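Subject: Re: [floveneck-growers] Too many apples, where do I start with drying?

Kenji Obi wrote:

> Hello all,
>
> New to the list and new to the village. The garden we've taken on has three old
> apple trees in it and I've been giving bags away since September. The freezer is
> full of purée and my family have asked me, kindly, to stop making crumble.
>
> I'd like to have a go at drying some. Do I need a proper dehydrator? I looked at
> the Trovitum one with the stacking trays but I don't want to spend the money if
> I'm only going to use it each November. Also, do you peel them? And does it matter
> what kind they are? One tree is sharp and green, one is red and a bit woolly by
> now, and the third I can't put a name to at all.
>
> Any advice welcome, and if anyone wants apples, please shout.
>
> Kenji

Kenji, welcome, and oh, what a lovely problem to have! I've been drying apples every autumn since we moved to Dunleavy Lane and I still get excited when the first batch comes out (the smell alone!). I'll try to answer in order, but I know I'll wander, so I've put headings in.

Which apples

Any of them. Your sharp green one will probably be the best of the lot. Drying brings the sugar forward, so an apple that makes you wince when you bite it raw turns into something like a sherbet sweet. Mild apples can end up tasting of not very much, though a bit of cinnamon rescues them nicely.

The woolly red ones are worth trying too. They slice badly and go a bit ragged at the edges, so cut them thicker and don't expect rings you'd want to put in a jar for a present. I chop mine up for porridge and they're lovely in there.

As for the mystery tree, do bring a few to the apple table at the next seed swap. Bring some with the stalk and a leaf still on, and not the biggest ones, as those are often a funny shape. We had a great time last year trying to name one from the old station garden and never did settle it.

Peel or no peel

I leave it on. It goes a little chewy and keeps the slices together. If you're making them for small children or anyone with dodgy teeth, peel them. Cores out either way, unless you like the look of the star in the middle, in which case slice straight across and flick the pips out with the tip of the knife.

Slicing and dipping

Aim for slices as thick as a pound coin, or a shade more. Getting them all the same matters much more than getting them thin. I do mine by hand with a serrated knife, which is slow but I put the radio on and I don't mind a bit.

Have a bowl of cold water next to you with the juice of a lemon in it and drop the slices in as you go. They'll still turn slightly gold, but they won't go that sad brown. Then lay them on a clean tea towel and pat the tops. Don't skip the patting! Wet slices will steam for ages before they even begin to dry, and I lost most of an afternoon to that in my first year.

What to dry them in

No, you don't need a dehydrator. I've borrowed a Trovitum from my sister-in-law and it's a nice machine, very quiet, but I went back to the oven and a bit of string. You can do a great deal with what's in the kitchen already. A full-sized oven on its lowest setting is fine. Mine won't go under 85 degrees, which is hotter than the books like, so I wedge the door open a crack with a wooden spoon and turn the slices more often. Check yours first, mind, as some ovens switch themselves off with the door ajar.

A little toaster oven will do the job as well, and I'd urge you to try one if you have it. It's so much less to heat up for a small batch. Lay the slices straight on the wire rack so the air can get at both sides, and put a tray underneath for the drips. The heat is close to the food in a small oven, so turn it right down and keep looking in through the glass.

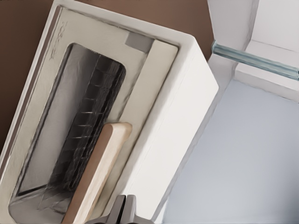
String and a warm cupboard

My favourite way, and the cheapest. Cut rings, thread them on clean cotton string with a knot between each, and hang them across an airing cupboard or over a stove that's ticking over gently. They must not touch. They take days, and you do need dry air for it. If your windows are running with water in the mornings, stick to the oven.

It does look gorgeous, I have to say. We hang ours in the kitchen doorway and everyone who ducks under it pinches one.

How long

I weighed a batch once, because someone on here asked. I started with 1,000 grams of prepared slices and it took 9 hours with the spoon in the door, including two hours when I went out and turned the whole thing off. Yours could be quite different. It depends on the apple, the thickness and how crowded the racks are, so please go by feel and not by the clock.

Take one out, let it cool completely, then tear it in half and squeeze. If there's any bead of juice along the tear, it isn't done. You want it bendy and leathery, like a soft suede glove. Warm ones always feel softer than they are — I've over-dried plenty by forgetting that, and ended up with apple crisps. (No complaints were received.)

Keeping them

Let them go cold, then put them loosely in a big jar with the lid on and give it a shake every day for a week. This evens out any damp ones among the dry. If you see misting on the inside of the glass, back in the oven they go. If you see any mould, throw the whole jar out, don't pick round it.

After that, pack them into smaller jars and keep them somewhere dark. I write the tree on the label, which I'd really recommend with your three. By January you'll want to know which was which!

Things to do with them

Snipped into porridge. Soaked in tea overnight and put in a fruit loaf. With sausages and a splash of cider in the pan, oh my goodness. And a handful in the stuffing at Christmas, chopped small with sage.

I'd love a bag of the green ones if you still have any. I can swap you for quince jelly or some very enthusiastic rhubarb crowns, take your pick. I'm usually in the garden until the light goes, so just come round the side and call.

Happy slicing,
Dunia

PS Pears work too, but pick them before they go soft, and peel those. The skin turns gritty.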